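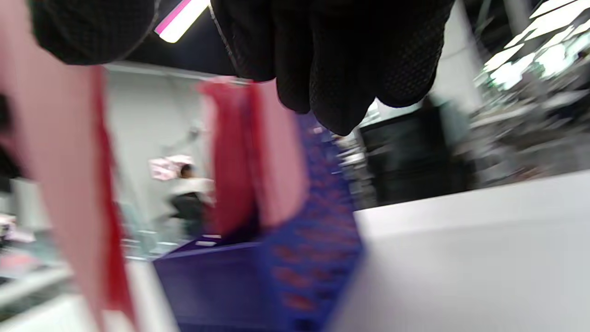
## Werkstattbuch Färberei, 14. August 2024

Krapp, zweite Reihe auf Wolle. Ziel ist weiterhin ein Rot, das beim Waschen nicht ins Lachsfarbene kippt. Die erste Reihe war im Topf gut und nach dem Seifen blass, am deutlichsten bei den Strängen aus der Lieferung Tiltitz.

### Ansatz

Material: Strickgarn Tiltitz, ungefärbt, dazu ein Rest vom Okis-Garn zum Vergleich. Beides gestern Abend mit neutraler Seife entfettet, gespült und über Nacht in Leitungswasser liegen lassen. Das Okis-Garn saugt deutlich schneller, beim Tiltitz schwammen heute früh noch trockene Stellen oben. Nochmal untergedrückt und eine Stunde gewartet.

Beize: Alaun 16 % und Weinstein 6 %, jeweils auf Trockengewicht Wolle. Langsam hochgeheizt, eine Stunde knapp unter dem Sieden gehalten, im Bad abkühlen lassen. In der ersten Reihe hatten wir 10 % Alaun und keinen Weinstein. Khoa Ngô meint, der Unterschied sei zu groß, um am Ende etwas über den Weinstein allein sagen zu können. Stimmt. Deshalb läuft ein kleiner Strang mit 16 % Alaun ohne Weinstein mit, Knoten im Bindfaden als Markierung.

Krapp: gemahlene Wurzel, Sack »Ung«, schon länger offen. Gleiches Gewicht wie die Wolle. In lauwarmem Wasser eingeweicht, durch ein Tuch in den Topf gegeben, Tuch zugebunden und mit hineingehängt. Dazu ein Teelöffel Schlämmkreide, weil das Wasser hier weich ist.

### Verlauf

- Start bei Raumtemperatur, dann über zwei Stunden auf Zieltemperatur.
- Die Platte hinten links regelt schlecht. Sie schießt erst über und fällt dann lange ab. Auf die vordere umgezogen.
- Gegen Mittag kurz über 70 °C, Deckel ab und kaltes Wasser von der Seite nachgegossen. Das Bad sah danach bräunlicher aus, kann aber am Licht gelegen haben.
- Alle paar Minuten umgezogen, nicht gerührt. Beim Rühren filzt das Tiltitz an den Abbindestellen.
- Nach dem Abschalten im Bad gelassen.

pH vor dem Färben mit Streifen gemessen, leicht alkalisch. Der Streifen ist im Krappbad kaum abzulesen, beim nächsten Mal vor der Zugabe der Wurzel messen und gleich eintragen.

### Ergebnis, noch nass

Mit Weinstein: Ziegelrot, gleichmäßig, an den Abbindungen heller. Zu fest gebunden, das ist mein Fehler. Ohne Weinstein: etwas kühler und dunkler. Das Okis-Garn liegt in beiden Fällen tiefer als das Tiltitz, obwohl es im selben Topf war. Vermutlich die feinere Faser, vielleicht auch die bessere Entfettung.

Einen halben Strang habe ich in eine schwache Pottaschelösung getaucht. Er ging sofort ins Bläuliche, nach dem Spülen blieb ein kräftiges Himbeerrot. Gefällt mir besser als alles andere auf der Leine, fühlt sich nass aber schon stumpf an. Griff erst beurteilen, wenn er trocken ist.

Nachzug im Restbad: Der erste Zug ist noch brauchbar, ein helles Lachs. Der zweite lohnt das Heizen nicht.

### Waschprobe

Von jedem Strang ein Stück abgeschnitten, mit einem Streifen weißer Wolle und einem Streifen Baumwolle vernäht. Gewaschen wird erst, wenn alles ganz durchgetrocknet ist. In der ersten Reihe haben wir zu früh gewaschen und dann über das Ausbluten gestritten.

Lichtprobe: Kärtchen zur Hälfte abgedeckt, Südfenster. Auswertung im Oktober, zusammen mit den Karten aus der ersten Reihe.

### Offen

- Waage zeigt leer 27 g an und lässt sich nicht auf null stellen. Für heute abgezogen und mit dem 1000-g-Gewicht geprüft, Differenz stimmt. Batterie tauschen, sonst Ersatz besorgen.
- Angebot Bullville für Krapp in ganzen Stücken liegt im Ordner. Vor der Bestellung eine Probe anfordern – der Sack »Ung« riecht muffig und der Farbstoffgehalt ist unbekannt.
- Khoa wiederholt den Strang ohne Weinstein mit 10 % Alaun, dann ist die Lücke zwischen den Reihen geschlossen.
- Abbindungen als lockere Acht, keine Kabelbinder mehr.
- Krappsatz trocknet auf dem Blech neben der Tür. Bitte nicht wegwerfen, kommt in den nächsten Nachzug.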